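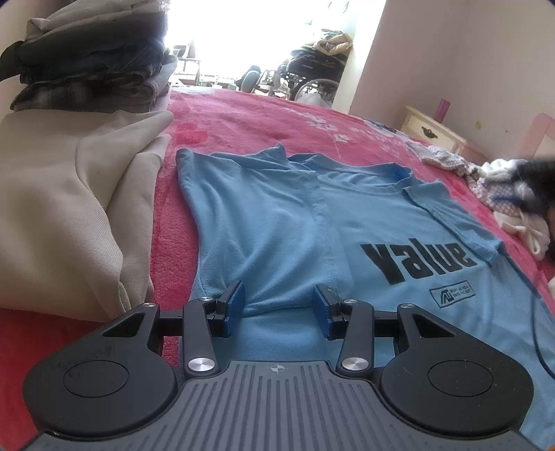 2026年1月1日

年末に終わらなかった服の整理を、元日の午前中からやっている。大掃除の予定表では十二月のうちに済むはずだったが、換気扇と風呂場で力を使い切ってしまい、寝室の引き出しだけが年を越した。雑煮を食べて、食器を洗って、洗濯物を取り込んで、そのまま寝室に入った。テレビは居間でつけっぱなしにしてあるが、何の番組かはよくわからない。

服をたたむのはいつもベッドの上でやる。床に座ってたたむ人も多いと思うけれど、私は腰が悪いので、立ったまま少しかがめば手が届くベッドの高さがちょうどいい。アイロン台を出して使ったこともある。幅が足りなくて袖が垂れるのでやめた。

ベッドには赤っぽいピンクの花柄のカバーをかけている。毛足があるので、上に広げた服が滑らない。これはたたむときには助かる。そのかわり、黒い服を置くと毛がつく。黒いものだけは先に椅子の背にかけておいて、最後に膝の上でたたむことにしている。カバーは実家で使っていたもので、柄は正直なところ自分の趣味とは違うのだが、冬は暖かいし、丈夫で、買い替える理由が見つからないまま使い続けている。洗うときは家の洗濯機に入らないので、駅の向こうのコインランドリー「マリーニョ(Marinho)」まで持っていく。大きいほうの乾燥機が一回600円で、前はもう少し安かった。

今回の整理で出したのは、引き出し二段分のTシャツと、クローゼットの上の棚に積んであった冬物である。冬物は今着ているのだから棚に積んであるのはおかしいのだが、しまう場所がなくて上に積み、着るたびに山から引き抜き、また上に戻していた。下のほうの服は、この冬まだ一度も着ていない。

Tシャツは全部で29枚あった。自分では多くて二十枚くらいだと思っていた。毎日着替えるとしても、夏場は二日に一度は洗濯をするので、こんなには要らない。冬は下着がわりに着るが、それでも着るものは決まっている。引き出しの手前の五、六枚を順番に着て、洗って、手前に戻す。奥の服に順番が回ってこない仕組みになっている。

## 分け方

前に一度、着るものと着ないもので二つに分けようとして失敗した。どれも着ようと思えば着られるので、着ない山にほとんど何も積まれず、最後に全部を引き出しに戻した。あのときの三時間は何だったのかと思う。

今回は場所で分けることにした。外に着ていくもの、家の中で着るもの、寝るときに着るもの、それ以外。ベッドの上だと四つの山を作るには狭いので、それ以外の山は床に置いた紙袋に入れる。やってみると、外に着ていくと決めたのに首まわりが伸びているとか、家で着るつもりだが家で着るものはもう十分ある、というのがはっきりする。迷ったら一度着て、洗面所の鏡で見る。寒いので三枚くらいで嫌になり、そのあとの判断は早くなった。

手元に残した中に、水色のTシャツがある。黒い大きな字で value と書いてあって、四角い枠の中にマークの入った小さなロゴもついている。何の value なのかは知らない。買ったときは色だけ見ていて、字は気にしていなかった。春先にカーディガンの下に着ると字がほとんど隠れて、水色だけが見えるのでちょうどよかった。三年くらい前の三月に買って、その年は週に一度は着ていたと思う。いつから着なくなったのか思い出せない。引き出しの奥に移って、そのまま忘れていたらしい。生地はまだしっかりしているし、襟もよれていないので、外に着ていく山に入れた。

プリントのあるTシャツは、たたみ方で少し迷う。字の真ん中に折り目が来ると、長くしまっている間に筋がつく。厚塗りのプリントだと、そこからひびが入ることもある。昔、ライブで買った黒いTシャツの胸の字を、それでだめにした。たたんだまま夏を二回越して、出したら字と字がくっついていて、はがすときに表面が持っていかれた。それ以来、プリントのあるものはあまりきつく折らない。

## たたみ方

店のように左右の袖を内側に折り込むたたみ方と、まず縦半分に折ってから小さくしていくたたみ方と、両方やっていた時期がある。引き出しの中で両方が混ざると幅がそろわず、立てても倒れる。今は縦半分に統一している。

手順は次のとおり。特に変わったことはしていない。

1. 前を上にして広げ、手のひらで裾のほうへしわを払う。
2. 縦半分に折る。肩と肩、裾の角と裾の角を合わせる。
3. 重なった袖を身頃の側に倒す。
4. 襟の出っ張った三角を内側に入れて、だいたい長方形にする。
5. 裾から半分に折って、さらに三つ折り。

二番目の、肩を合わせるところでほとんど決まる。ここがずれていると、あとでどう直しても端がそろわない。裾は多少ずれていてもよい。洗濯を繰り返した安いTシャツは脇の縫い目がねじれて前に回ってきているものがあり、縫い目を基準にすると全体が斜めになる。そういうのは縫い目を無視して肩だけ見る。

袖は、半袖ならただ倒すだけで済む。長袖は倒してから裾の方向へ折り返す。長袖を何度も細かく折る人もいるようだが、袖の部分だけ厚くなって、立てたときに片側がふくらむ。一回折り返して身頃に沿わせておけば十分だった。

プリントのあるものは、四番目まで同じで、そのあとを少しゆるく巻くようにする。見た目は悪い。引き出しを閉めれば見えないので構わない。字のあるほうを内側にするか外側にするかは、どちらがよいのかわからず、今のところ外側にしている。内側にすると字同士が向き合ってくっつきそうな気がするのと、外側のほうが出すときにどの服かわかる。

これだけやって、一枚にかかる時間は三十秒もない。途中で測ってみたら、外に着ていく山を全部たたみ終わるのに15分だった。分けるほうがずっと長い。

## 厚いもの

困るのは冬物で、厚い服は何をどうやっても厚い。

クリーム色のは、毎年たたみ方を変えている。今年はまず左右を内側に折って、上から丸めるようにしてみた。たしかに幅は狭くなったが、そのぶん高さが出る。体積は変わらないのだから当たり前である。しわも寄る。明るい色なのでしわの影が目立ち、たたんだだけなのにだらしなく見える。吊るしておけばしわにはならないけれど、重いので肩のところがハンガーの形に伸びる。一度伸びると、着たときに肩に小さな角が二つできる。これは洗っても直らなかった。

結局、厚いものは棚に戻すことにした。ただし積むのは三着までにする。四着目から崩れるのはこの冬でよくわかった。三着に入らないものは引き出しの下の段に移す。下の段はTシャツの半分が入っていたところで、減らせば空くはずだった。

下の段を空にしてみたら、底に敷いてあった紙が黄ばんでいた。引っ越してきたときに敷いたまま替えていない。防虫剤の袋も空になったのが二つ出てきた。紙ははがして、掃除機で隅の綿ぼこりを吸い、固く絞った雑巾で拭いた。乾くまで引き出しを開けておかないといけないので、ここで一度休憩にした。みかんを食べて、年賀状を見た。こちらから出していない人から二枚来ていた。明日書く。

## 仕切り

仕切りの箱を去年の秋に買ってある。パブレイ(Pavley)という、収納用品ばかり置いている店が隣の駅にあって、そこで布張りのものを選んだ。大小の組で2,115円。もっと安いものもあったけれど、前に百円の紙の仕切りを使って、ひと月で底が抜けたので、少しましなものにした。

買ったまま袋から出していなかった。出して組み立ててみたら、大きいほうが引き出しの奥行きより少し長い。測って買ったつもりだったが、外側を測っていた。引き出しは前板の厚みがあるので、内側はそのぶん短い。これは以前、台所の引き出しでも同じことをやっている。

仕方なく、大きいほうは棚の上に置いてマフラーと手袋を入れた。これはこれで使えそうである。毎朝、手袋の片方を探さなくてよくなるかもしれない。小さいほうは引き出しに入ったので、寝るときに着るTシャツを入れた。残りの場所は、台所で余っていたブックエンドを一本立てて区切った。金属の角が服に引っかかりそうだったので、着なくなった靴下をかぶせてある。

立てて並べると、上から全部の色が見える。重ねていたときは一番上の一枚しか見えず、下のものを取るときに山ごと崩していた。並べる順番は、最初は色で分けようとしたが、洗濯のたびに順番を守れるとは思えないのでやめた。洗ったものは奥に入れて、手前から着る。それだけ決めた。いつもと逆にすれば、全部に順番が回るはずだ。水色のは今日洗ったばかりなので、奥のほうに入っている。

## 残らなかったもの

紙袋に入ったのは次のようなもの。

- 襟が波打っている白いTシャツ。同じようなのが何枚もある
- 脇に小さい穴のあいた灰色
- 町内の運動会でもらった蛍光の黄緑
- サイズを間違えて買って一度も着ていないもの
- ドスポート(Dosport)に通っていたころの、速乾の長袖

最後のは少し迷った。Dosportは職場の近くにあったジムで、入会したときにタオルとこの長袖をもらった。半年で行かなくなった。走るときに着られると思って取ってあったのだが、走っていない。また走り始めたら、そのとき買う。

穴のあいたのと白いのは、切って掃除用の布にする。Tシャツの布は油をよく吸うので、フライパンを洗う前に拭くのにいい。縫い目のところは固くて拭きにくいから先に切り落とし、胴の部分だけを手のひらくらいの四角にしておく。プリントのあるところは水も油も吸わないので捨てる。切ったものは空き箱に入れてコンロの下に置く。たくさん作りすぎると今度は布の置き場所に困るので、空き箱一つ分でやめた。

着られるものは古着の回収に出す。うちの地区は月に一度で、次がいつなのか、新しい年の収集カレンダーを見ないとわからない。カレンダーは十二月に配られて、冷蔵庫に貼ったつもりでいたが、貼ってあるのは去年のだった。新しいほうはどこかの紙の束に混ざっている。紙袋は玄関に出しておく。寝室に置いておくと、中からまた引き抜いて着てしまう。前はそれで三枚戻った。

## 途中経過

昼を過ぎて、引き出しの上の段は終わった。下の段は拭いたところがまだ少し湿っていたので、冬物を入れるのは夕方にした。パジャマと靴下には手をつけていない。靴下は片方だけのものが洗面所の籠にたまっていて、引き出しの中の片方だけのものと突き合わせないといけない。これは今日はやらない。

外に着ていく山は思ったより少なくなった。去年の夏に二枚買い足しているが、今日並べてみて、買い足した二枚とほとんど同じ紺色がもう一枚出てきた。奥に入っていて見えなかったものだ。店で服を見ているときに、家の引き出しの奥まで思い出すのは私には無理なので、並べ終わったところを紙に書き出して、財布に入れておいた。食品の買い物のときに冷蔵庫の中を撮っていくのと同じやり方で、冷蔵庫のほうは役に立っている。

たたんでいて気づいたことをいくつか。

乾燥機にかけた服は縮んで丈が短くなっているので、同じ回数で折ると高さが足りず、隣の服に埋もれる。三つ折りを二つ折りに変えたらそろった。

裾を折り返した跡が残っている服は、たたむ前に霧吹きで少し湿らせて手で伸ばすと、アイロンなしでも目立たなくなる。ただし湿ったまましまうわけにはいかないから、ベッドのカバーの上に広げてしばらく置いておくことになる。その間ほかの服を広げる場所がなくなる。霧吹きは最後に回したほうがいい。

首の後ろの表示が肌に当たるものは、着ないうちにだんだん奥に行く。四枚あった。糸切りばさみで縫い目をほどいて取った。一枚は急いで生地まで切ってしまい、小さな穴があいた。家で着る山に移した。

ベッドの上に残っているのは、片づける先の決まっていない上着が二枚と、糸くずと、防虫剤の空袋。夕方になったらカバーに粘着テープのローラーをかける。毛足があると糸くずが中に入り込んで、ローラーを二往復しないと取れない。去年の暮れに替えの紙を買い忘れていて、残りがかなり薄い。店は三日まで閉まっている。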